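Havska Street Welcome Room
Progress report to the Calta Fund, second half of the grant

Dear friends at Calta,

Thank you for your patience with this one. You asked for something short about how the room is coming along and what the money has gone on, and I have tried, but there has been a good deal going on since the last report and I would like you to have the whole of it.

When we wrote in the spring, the room was still half storage. The long shelf was full of old binders, the heater by the window only worked on its lowest setting, and people who came in for the afternoon drop-in tended to stay in their coats and leave after one cup of tea. We had asked you for help to make it a place where people would sit down and stay a while, and I am glad to say that most of that work is now behind us.

The binders went first. We kept what the rules say we have to keep and moved it upstairs, and the rest was shredded over two long evenings. That freed the whole of the back wall, and the secondhand bookcase from Otov now stands there with the puzzles, the children's books and the basket of reading glasses (which gets more use than anything else on it). The heater was replaced in July, when the price was better, and it has already been tested properly, so we go into the cold months feeling a lot more confident than last year.

The drop-in itself now runs from 2:30 until 5:00, half an hour longer than before. We had 89 visits in the first month of the new hours, and 15 of those were people who had never been through the door. I know these are small figures next to some of the places you support, but it is a small room, and on a full afternoon every chair is taken and someone is perched on the windowsill.

Now to the tables, which were the part of the plan your panel had the most questions about. We had first meant to buy one long table, and you wondered whether it would make the room feel like a meeting. You were right to wonder. We borrowed one for a couple of weeks and people sat at the two ends and left the middle bare. So we went with round ones, and the change in the talk was plain from the first afternoon. People reach across for things and end up in the same conversation whether they meant to or not. The cloths were sewn from a roll of fabric that Wijesinghe let us have at cost, and there is enough left over for a spare set.

Refreshments came to a little less than we had set aside. We gave up on the big cakes, which were lovely but had to be cut and plated and watched, and half of the last one always went home with whoever was locking up. Everything we put out with the tea is individually wrapped now. It keeps from one session to the next, people can read the packet if there is something they need to avoid, and those who are shy about eating in company can slip one in a pocket for later. We buy mixed bags and tip them into a tray, so there is always some digging about for a favorite, and that has turned out to be a nice way to get two strangers talking!
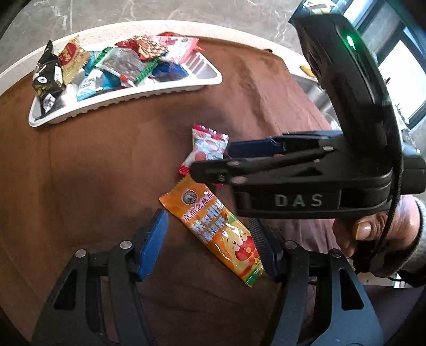
The snack tray on one of the round tables, with its cloth on.

As to the money, we have spent $3,789 of the grant so far. The heater was the largest single item at $2,000, fitting included, and the rest went on tables, the bookcase, fabric and refreshments. Receipts are in the folder we sent over with the signed form. If any of them are hard to read, please tell us and we will copy them again.

Two things are still to do. The lamp over the sink needs an electrician, and we have been waiting on a date for longer than I would like. We would also like a low shelf near the door for bags, as they are piling up beside the chairs and people have to step over them. Both fit inside what is left, and we are not asking for anything further.

If any of you are passing at tea time, do come in and sit down with us. The kettle goes on a little before we open.

With warm thanks from all of us at the Welcome Room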